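Bustau Countertop Dishwasher, Six Months in a Small Kitchen

23 Nov 2020

I bought the Bustau in spring, when our whole family was suddenly eating every meal at home. Before that I washed by hand and did not mind it. With four people and three meals a day I started to mind it very much, and my hands became so dry that my sister-in-law Corinne Schumacher gave me her own cream and told me to stop being stubborn.

Our apartment is rented, so a built-in machine was not possible. I compared two countertop models, the Bustau and the Nomero. The Nomero is wider inside, but the door opens too low and it would hit our faucet. The Bustau cost me 400 dollars with delivery. I paid for it myself and I have no connection with the company.

Setting up

The manual is short and the English in it is worse than mine. The drawing for the inlet hose shows the washer on the wrong side, and I had a small puddle the first evening. My neighbor Tien-fu Peng came with a wrench and we turned the washer around, and after that it did not leak again. The drain hose simply hangs in the sink. Please tie it to something. Mine jumped out once during the pump stage and I had to dry the whole floor.

Measure your shelf height before you order. The machine itself fits under a normal cabinet, but you need space above to put your hand behind it and reach the valve. I had to move the rice cooker to the other side of the room, where it still lives.

Daily use

There are five programs and I use two. The normal one takes 139 minutes, and I know this sounds very long. I start it after dinner and forget about it. The quick one is good for glasses and breakfast plates, but it does not remove dried egg, and with oatmeal it has no chance at all.

The noise is a low, even sound, like rain on a roof, and then the pump comes and it is less nice. We can watch television in the next room. My son does his school calls at the kitchen table, so in the mornings I do not run it.

For detergent I tried tablets first. They are too strong for such a small tub and they left a white film on everything. Now I use Tu powder, half a spoon, and the film is gone. If your water is hard you must fill the salt, and the salt light on this model comes on late, so I look at the container myself once a month.

The racks

My real complaint is the lower rack. The pins stand very close together, made for flat plates, and our family eats mostly from bowls. Small rice bowls go well in a row on the left. Soup bowls must lean on each other, and then the water cannot come between them. For the big serving bowl I take out the cutlery basket completely and
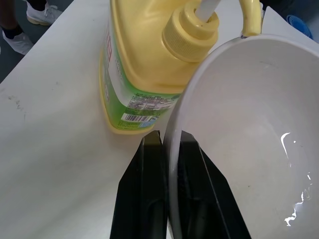
put it at an angle in that corner, with the opening facing down to the spray arm. If I lay it too flat, water stays in the foot of the bowl and runs over everything when I pull the rack out. It took me some weeks to learn this, and my husband still has not learned it.

Large pans do not fit. I wash them by hand, and also the wok, which should not go in any machine.

Service

In August the door latch became loose. I wrote to the company and got an answer after nine days from a Mr. Tùng Ung, who was very polite and sent a new latch without charge. The replacement took me ten minutes with one screwdriver. The first nine days were not so polite — I held the door shut with a strip of tape.

Would I buy it again? Yes, for a rented home and up to four people. If you cook often in large pots, I would save longer and look at the Ukton, which costs 740 dollars but has an upper rack you can lift out. I give the Bustau four stars. The missing star is for the lower rack and the drawing in the manual.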